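Budget for the small stuff first
Opinion, by Nyokabi Gachanja

Every February I read equipment requests from teams that want to teach robots everyday tasks, and nearly all of them are built the wrong way around. The arm goes on line one. What is left over is supposed to cover the rest.

I think the order should be reversed. A team can record work with hand-held grippers long before it owns an arm, and that recording is where the hours go. At Skurex, where I do the planning, we bought the hand tools first and put off the arm until the next budget. 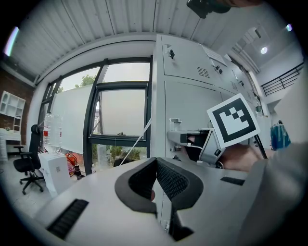 Two of the gray grippers next to the cabinet. The square marker sits above the one on the right.

My colleague Faraji Odera disagrees. He says grippers without a robot are half a purchase, and that a quote from Randeck won't be good forever. He has a point about the quote. But an arm that waits for data still takes up floor space and still needs a service contract.

The line people forget is spares. Last year we spent $1,506 on cables, finger pads and printed markers, and I had budgeted nothing for them. A broken cable can stop a session just as surely as a broken arm. I now set aside 30 percent of the tool price for parts, and I would fight anyone who tried to trim it.

Space and props belong in the request too. They are cheap, but somebody has to buy them and find a place to keep them.

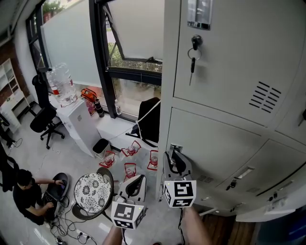
Small glass cups set out on red-outlined paper, with two marked grippers in hand.

My advice to anyone filling in the form this month is to price two complete hand-held sets, with spares, before asking for anything that bolts to a floor. Ask for the arm in a separate request, and attach the hours you have already recorded.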